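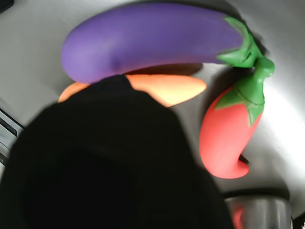 Hi Vaida,

Quick update on the play kitchen corner at Minbridge, and it's mostly good news! The toy vegetables are in. We went with the Prendico set in the end (Ridwan had his heart set on wooden ones, but the price was silly), and the kids went for the eggplant first. I would have bet on the carrot. The chili pepper is a close second, mainly because Genivaldo taught everybody to fan their mouths after pretending to bite it, and now snack time is very loud.

Money: of the $3890 you gave us, we still have $200 left, and I'd like to hold on to it for replacements. Small things walk home in coat pockets — we learned that with the old tea set back in November. If you'd rather it went toward a second set of dishes, just tell me and I'll move it.

We opened the corner on 1st February with a Saturday family morning. 14 kids came, which is more than the rug can hold, so Woo-jin ran them through in two groups and the second group got a bit grumpy waiting. Next time we'll have sign-up slots, 10 kids at most.

Still to do: the low shelf. The one we ordered came with the wrong brackets and I'm going back and forth with the store about it. Until that's sorted the vegetables live in a bin by the sink, and the sorting game (purple with purple, orange with orange, you get the idea) happens on whatever surface is free.

Mawuli is typing up the parents' comments and I'll send them over when he's done. Come by any weekday morning, the soup is terrible but they'll insist you finish it!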